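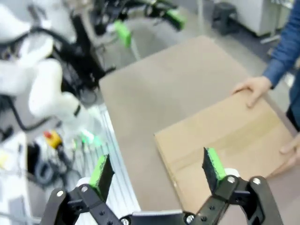
Attachment 1: the large beige table, Nowicki Building

Ticket 184
Site: Wirkstead, Nowicki Building, ground floor
Opened: 11/02/2020
Category: Network / wireless
Status: Closed

Problem as reported
Laptops on the ground floor lose the wireless connection several times a day. The Wi-Fi symbol stays on but pages stop loading and shared drives go grey. It comes back by itself after around 20 seconds. Wired desktops are fine. First noticed in January, after the move from the Stelbridge office.

First reply
Please tell us whether it happens on phones as well, and whether upstairs has the same trouble. Do not restart the access point for now, we want the log intact.

Update from site
Phones too. Upstairs is fine. It is worst at the window end and in the kitchen. Someone had already restarted the access point before your message came through — sorry.

Support notes
Log only goes back to the restart but there are 8 drops in it. Each one is a channel change. The ground floor unit is set to pick its channel automatically and keeps jumping between 1 and 6. The upstairs unit is fixed on 11.
Fixed the ground floor unit on channel 1. Turned transmit power down one step. Asked site to leave it overnight.

Update from site
Better but not cured. Dropped twice this morning, both times walking from the stairs to the kitchen with the laptop open.

Support notes
Different fault. Laptops were holding on to the upstairs unit too long. Minimum signal setting was blank on both units, it was never copied over from the Stelbridge profile. Now filled in. Also found the address lease time set to 60 minutes on the guest network, changed to match the staff one. Probably not related.

Update from site
No drops since the last change. The meeting room screen still asks for the old password, can that go on this ticket?

Support notes
Separate ticket please, under Flavell, as they look after the screens. Closing this one. Reply to reopen if it comes back.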